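Citing a translated memoir when the translator's preface is the only source for a passage

Posted Thursday, September 25, 2025 in Books and Publishing > Memoir and Life Writing

tannerfold
I'm preparing an annotated bibliography of grief memoirs for a small reading program. One of the entries is Ernő Szilágyi's The Salt Year, an account of his wife's last illness. I have the Bultura paperback, 346 pages, English text only. The translator's preface quotes three paragraphs that she says were in the first Hungarian printing and were cut from all later ones. They deal with his reading of the Book of Job during the final December, and they matter a great deal to my note on the book, as the published chapter 16 refers back to them without explaining what it is referring to.

My problem is how to cite them. The words are Szilágyi's, the English is the translator's, the location is a preface he didn't write, and the original printing is not in any library I can reach. The preface is paginated in roman numerals. I've tried it as an ordinary quotation from the book and it looks wrong, because a reader would expect to find the passage in the memoir proper. The program uses author-date style with a page number.

A second point. The Tutano edition, hardcover, has a different preface and doesn't mention the cut passage at all. Should the bibliography list both editions?

Derkitz
Treat it as an indirect quotation. The source you consulted is the preface, so the preface gets the entry in your list, under the translator's name, with its title (or just "Preface"), then the book's title, author, publisher, year, and the roman page range. In the text you write something like: Szilágyi, in a passage omitted after the first printing (quoted in [translator, year], xi–xii). Use roman numerals exactly as printed. Don't convert them.

The memoir then gets its own separate entry under Szilágyi, with the translator credited after the title. Both entries point at the same physical book, and that is fine. They are two works by two authors inside one binding.

Don't cite the first Hungarian printing as if you had seen it. If the preface gives the publisher and year, you can mention them in your annotation, attributed to the preface. Some style guides let you add "originally published in" details to an indirect quotation, but check whether yours does before you do it.

On editions: list the one you quote from. Add the Tutano hardcover only if the annotation discusses it. A sentence such as "the hardcover carries a different preface, which does not mention the omitted passage" is useful to a reader who picks up the wrong copy. The page numbers probably don't match either, so give chapter numbers along with pages when you cite the main text.

pagesandpages
I would just put the book once and say "see preface." It's a reading list, most people aren't going to look it up. Also the Tutano one has bigger type if that matters to anyone in your group, and the chapter on the hospital chapel is a lot easier to get through in it.

Sầm
Agree with Derkitz on the two entries. One correction and one addition.

The correction: if your annotation spends more than a sentence or two on the cut paragraphs, name the translator in the running text as well as in the parenthesis. You are relying on her twice, once for the English and once for the claim that the passage existed. A reader should see both without having to decode "quoted in."

The addition: verify the claim if you can. The usual route is an interlibrary request for a scan of the relevant pages, and for that you need the chapter, the year of the printing, and a few words of the Hungarian, which the translator may have kept in a note. Look at the endnotes before the preface. In my copy of the Bultura paperback the note for the opening of chapter 16 gives the first line in the original — easy to miss, as it has no number in the text and is keyed by phrase. I sent a request that way for a different memoir and had the scan in 30 days.

If the scan comes back, cite the printing directly and mark the English as the translator's. If it doesn't, leave the indirect form in place.

There is also the matter of how much you reproduce. Three full paragraphs in a handout that gets copied is more than I'd be comfortable with unless you have permission. Paraphrase the first two and quote from the third, where he says what he was looking for in Job and where he stopped reading.

tannerfold
Thanks. The keyed note is there, on the second page of the endnotes. I've split the entries and put the request in. It has been given number 3054, with no date yet. I'll keep the "quoted in" form for now and paraphrase as suggested. 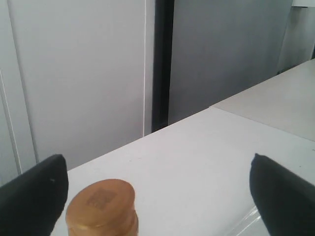
When a preface and the memoir it introduces are by different people, whose name goes first in the entry for the preface?

The name of the person who wrote the preface goes first. The memoirist's name follows the title of the book, and the entry closes with the roman page range of the preface.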